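Karis to enter dry dock for seven-week refit

The passenger ship Karis will be withdrawn from service in May for a refit at the Biltdale yard, her operator, Esposito, has confirmed. The work covers steelwork below the waterline, renewal of the bow thruster seals and a partial rebuild of the galley and the forward lounge on deck 7. No cruises were on sale for the period, so no bookings are affected.

Karis was delivered as Drikus and carried that name until she was sold to Esposito, when she was renamed and given her present dark blue hull. She has 200 passenger cabins and is employed mainly on coastal itineraries, with two repositioning voyages a year. The hull number, 1333, is still welded on the transom and will remain there after repainting.

The ship will enter the dock stern first. Her draught has to be reduced before she can pass the sill, and the ballast plan calls for the aft peak tank to be pumped out at the lay-by berth. Once the dock is dry the hull will be washed, blasted back to bare metal along the boot-topping and coated with a silicone fouling-release paint. The present coating is a conventional self-polishing type and has reached the end of its service interval.

Both propellers are to be taken off and the tail shafts drawn for survey. The port shaft has shown a slight rise in bearing temperature at service speed. Esposito describes the reading as within class limits but has ordered a new set of stern tube bearings for each side so that the shafts need not be drawn again before the next special survey. The stabiliser fins will be removed, crack-tested and refitted with new seals. 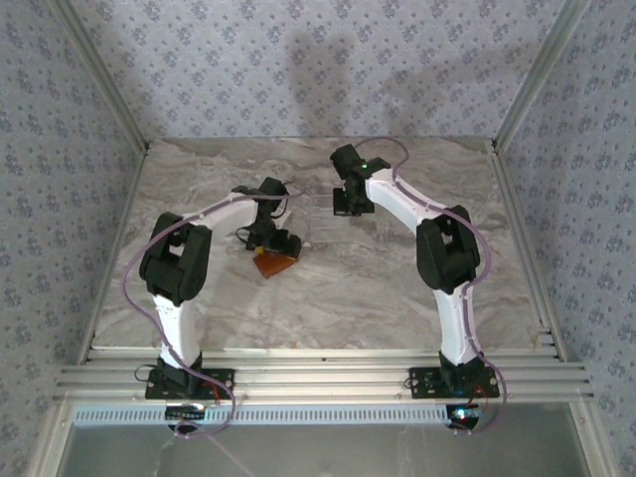 Milovan Gashi thinks the fins deserve more attention than that. In a comment sent to this site he writes that the port fin was slow to house on both of his trips in the ship, that the hydraulic unit is the original one, and that new seals alone will not cure it. He would like to see the power pack replaced while the ship is out of the water.

Esposito said the hydraulic units would be opened up and inspected, and that a decision on replacement would follow the yard's report. Lead time on a new unit is longer than the docking period, so any change would have to be made alongside at a later date.

In the engine room the two forward generator sets are due for a full overhaul. The aft pair were done at the last docking and will receive a routine service only. A shore power connection is to be fitted on the starboard side, with the breaker panel placed in the former linen store on deck 2. Cable runs for this were put in by the ship's own staff during the winter. The ballast water treatment plant will have its filter elements changed and the control software brought up to the current version.

Passenger areas will see less change. The forward lounge loses its raised dance floor and gains a bar along the after bulkhead. The galley will have new extraction ducting and a second dishwashing line. Cabin work is limited to carpets on the lower decks and new thermostats throughout. Deck planking on the promenade is to be recaulked where needed; a full renewal has been put back to the following docking.

Graça Cordeiro, for the yard, said the dock had been booked with a margin of 2 days at each end. Sea trials will be run from the outer anchorage and will include a speed run, a crash stop and a check of the steering gear on emergency power. The ship is then due to load stores and embark crew at Biltdale before sailing light to her first port of the season.
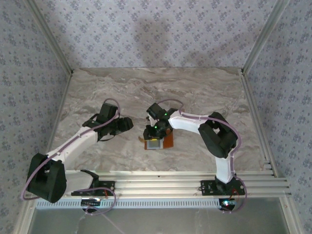
Two robot arms mounted on an aluminium rail.

The yard has a further docking on its books directly after Karis leaves, and the outgoing date is therefore fixed.

Posted 9/24/23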